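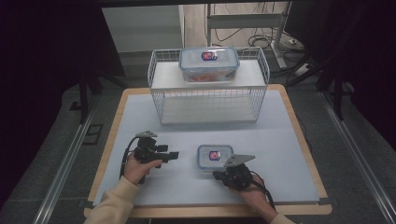
Food containers with blue-rimmed lids, one of them up on a white wire rack.

The Quiet Sector
1 July 2020

The ceasefire between Damska and Lalis runs to 136 pages, and both sides will tell you which page the other side is violating. It has held for 276 days. By local standards this makes it an antique.

The line it drew is 15 kilometers long and follows the Malý, a river so shallow in summer that the cows ignore it. The cows have caused most of the formal complaints this year. Each stray animal requires a written notice, a reply to the notice, and a meeting in the tent at the middle crossing, where the two delegations sit on identical folding chairs after a long quarrel over whose had arms.

Nothing about the war itself was this fussy. Last fall the shelling took the roof off the Lalis grain store and most of the windows on the Damska side of the valley. People slept in cellars for weeks and got very good at cards. When the guns stopped in November, no announcement reached the villages until the next day, and a good many families stayed underground one more night out of habit, or because they were winning.

There are three crossings now, two of which are open. The third exists on the map and in a patch of nettles where the monitors park their trucks. To use the other two, you need a pass stamped in Rukalville, an hour away by a bus that leaves before the stamping office opens and returns before it closes for lunch. Applicants with relatives in town have an advantage. Everyone else sleeps in the station, where the benches have been designed by someone who hated sleep.

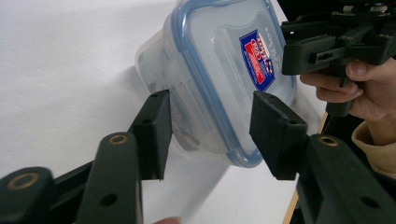 What crosses, once the stamps are in order, is mostly laundry, medicine, seed potatoes and gossip. The gossip moves fastest. A rumor that the Damska garrison was going home reached Lalis so thoroughly polished that the Lalis garrison started packing too, and for one afternoon the valley came close to peace by accident. Both commands issued denials by supper.

The monitors, who wear pale vests and drive with enormous care, call this stretch the quiet sector. They mean it kindly. People who live in it point out that the fields above the river are still mined, that the clearance team is due "in the coming period," and that the period has been coming since winter. One farmer has planted beans right up to the red tape and says they are his best ever, although he picks the last row with a rake.

Talks on a permanent settlement resume in Rukalville next month. The first item on the agenda is the order of the other items.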